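De : Hodudau
À : liste Flirnholm, discussions générales
Objet : Re: [flirnholm] L'article « Duché de Fulley » : on fusionne ou on garde ?

Bonjour la liste,

Je réponds tard dans le fil, mais j'ai relu tout l'article hier soir avec un plaisir fou et je suis pour le garder, entier, avec ses annexes ! Je reprends le message de Michalski :

> Le Duché de Fulley fait maintenant 48 paragraphes, dont 6 sur la seule
> question des sceaux. Pour une encyclopédie parodique, c'est long.
> Je propose de fusionner avec « Petites puissances navales sans accès
> à la mer » et de couper la chronologie, que personne ne lit jusqu'au bout.
>
> Il y a aussi un souci de ton : la première moitié se moque des
> encyclopédies, la seconde se moque du lecteur. Il faudrait choisir.
>
> Michalski

Sur la longueur, je comprends. Mais la chronologie est justement ce que j'ai lu en premier ! Le passage où le duché déclare la guerre à son propre fuseau horaire, puis signe la paix avec une heure de retard, m'a fait rire tout seul dans la cuisine. Si on fusionne, il saute.
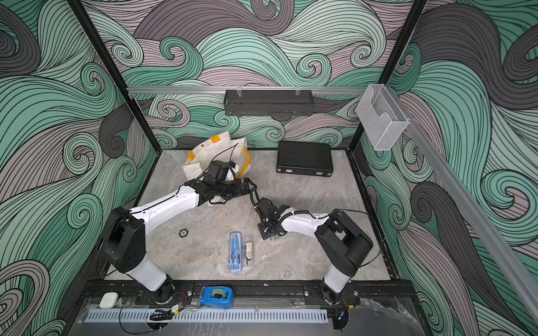
Pour la flotte, je garderais les 600 navires et je supprimerais la note qui explique que ce sont des barques. Le lecteur le devine, et la blague tient mieux sans béquille. En revanche il manque une vraie description de la mer intérieure de Fulley, celle que les ducs ont fait peindre faute de pouvoir la creuser. Je la verrais bien toute en grandes volutes, vert menthe et gris anthracite, tracées en fines lignes noires parallèles comme sur les parois de la photo, avec un amiral qui interdit de s'appuyer dessus par gros temps. Je peux écrire ça, deux paragraphes maximum, promis.

Sur le ton, Michalski a raison pour la seconde moitié – les adresses au lecteur (« vous qui ne savez pas lire une carte ») fatiguent vite. On peut en laisser une seule, dans la légende du blason, et rendre tout le reste à ce faux sérieux un peu poussiéreux qui marche si bien au début. J'aime surtout les phrases où le narrateur cite une source, puis une source qui dément la source, puis sa belle-sœur. 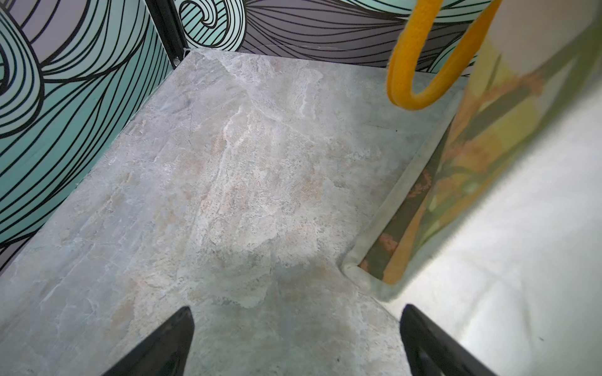

Points à régler avant la mise en page

Les sceaux : je passerais de 6 paragraphes à deux. Le sceau qui sert à autoriser l'usage des autres sceaux doit rester, c'est le cœur de l'affaire.

La population : on lit 3,000 habitants dans l'encadré et « une foule » dans le corps du texte. Je propose de laisser les deux et d'ajouter un renvoi de l'un à l'autre. Au passage, la virgule à l'anglaise me plaît beaucoup, on peut la mettre sur le dos des copistes.

Les citations d'ouverture : il y en a trop, mais celle du duc sur son cheval (« Il connaît le chemin, moi j'ai le chapeau ») est parfaite en tête d'article.

Les liens : plusieurs renvoient vers la page elle-même. Si c'est voulu, il en faut davantage !

Je m'occupe du passage sur la mer et des sceaux d'ici juillet, et si quelqu'un veut reprendre la chronologie pour la resserrer un peu sans toucher au fuseau horaire, qu'il se signale ici. J'ai aussi un brouillon d'hymne national en alexandrins presque justes, je le poste dans un fil à part dès que j'ai trouvé une rime à « Fulley ».

Hodudau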